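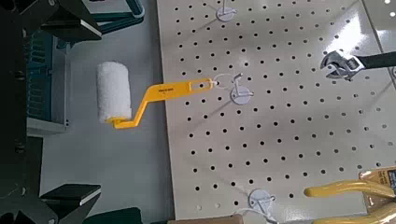 I've been writing planning code for long enough to have opinions about it, and my main one is that we plan for the wrong part of the job. Give me a week and I'll get you a lovely smooth path to any point near a pegboard. Then comes the last bit, and the lovely path has nothing to say. Take the paint roller with the yellow handle. It hangs on its hook by a loop of white string, and to my planner that string doesn't exist! The planner knows a rigid shape and a grasp pose. What you need is for somebody to have written down that a thing on a loop can swing, and that it has to come up and over the prong before it comes away.

Maarten Claeys and I have argued over this since September. His view is that you learn it all from data and stop fussing. Mine is that you can learn plenty, but I still want a place in the software where "hanging by a loop" is a fact I can read, check and swear at. When a pick fails at Cillau, the log gives me 837 lines of joint positions and one line that says "grasp lost". Lost how? I'd trade the lot for a planner that told me what it believed about the string. 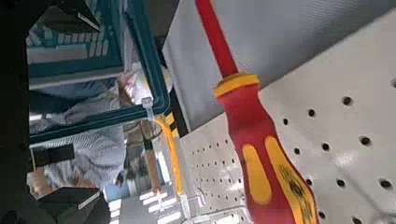 Perception people get off too lightly in these arguments, so let me have a go at them as well (sorry, Fenna). We love a tidy benchmark where every object faces the camera from a polite distance. Up close at the wrist, you get a red and yellow screwdriver handle filling half the view, holes in the board shrinking away to dots, and somebody in a striped shirt in the background. Every pixel of that goes into the same network. I reckon a close view deserves its own model, its own thresholds and its own tests, and I'd give up a fair bit of accuracy at long range to pay for it.

Tooling is where I get properly grumpy. We've got two viewers, three config formats and a replay script that only Willy Schouten can run. Hilde Verbruggen wants to replace them all with one big framework, and I get the appeal, but I'd start smaller – fix replay first, so anyone on the team can step through a bad grasp with the wrist view and the planner's beliefs side by side. I've put my hand up to do it. Willy, I'll need your script, and whatever it is you type before it.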